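Stock at home: yield, salt and storage
Notes for the speaker, Fullbridge evening session

Opening
Thank Patricio Lagos for setting up the room. State the scope: vegetable and chicken stock, made in a home pot, kept in a home refrigerator. Demi-glace and canned stock are left out. Anyone who wants pressure canning should use a tested procedure from a proper source.

Say early that the recipe sheet has no salt in it. Someone always asks.

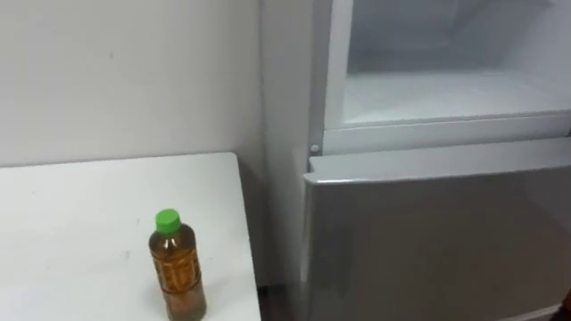

Part 1: Extraction
Most flavor from onion, carrot and celery is in the water within the first hour. Past that point the carrot goes flat and the celery turns bitter. Chicken bones take longer – three hours at a bare simmer is the time on the sheet. Add the vegetables for the last hour only.

Define a bare simmer: a bubble breaks the surface now and then. A rolling boil works fat into the liquid and leaves it cloudy. Cloudy stock is fine in a bean soup and poor in a clear one.
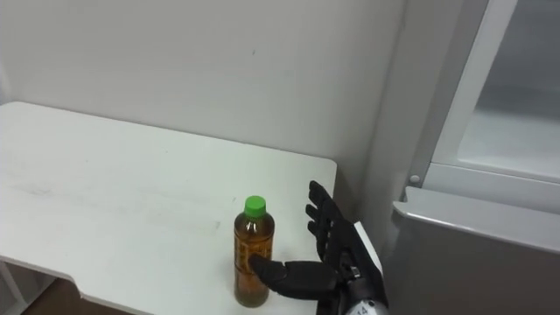 Cut size matters less than people expect once the pot has been going for an hour. Thumb-size pieces are fine. Onion skins can stay on if a darker color is wanted, but rinse them first. Skip cabbage, broccoli stems and beet.

Part 2: Reduction and salt
Reduce after straining, with the lid off. Salt last. Salt a full pot to taste, reduce it by half, and it is twice as salty. For the demo, hand out the unsalted cup first, then the same stock with a pinch stirred in. Zdzisław Krajewska has the cups.

Portion size: 200 ml covers a pan sauce for two. Label each portion "reduced" or "full".

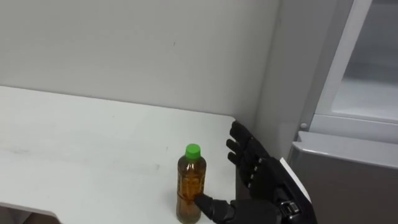

Part 3: Containers
Headspace is the part most people get wrong. Stock expands as it freezes, and a container filled to the lid will split or push the lid off. The bottle on this slide, with the green screw cap, is filled almost to the shoulder. Stop lower than that for anything going in the freezer. Wide, straight-sided tubs are better there in any case, as the frozen block slides out.

Cool the stock in shallow pans before it goes in the refrigerator. Use within three days or freeze.

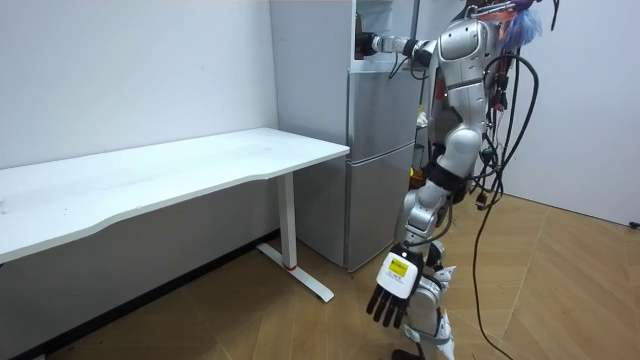 Slide: silver robot with one hand at the upper part of the refrigerator.

Questions
Expect: bones used twice (weak, but usable for rice), roasted versus raw (color and a sweeter taste), slow cookers (yes, lid ajar at the end). Leave time to collect the cups.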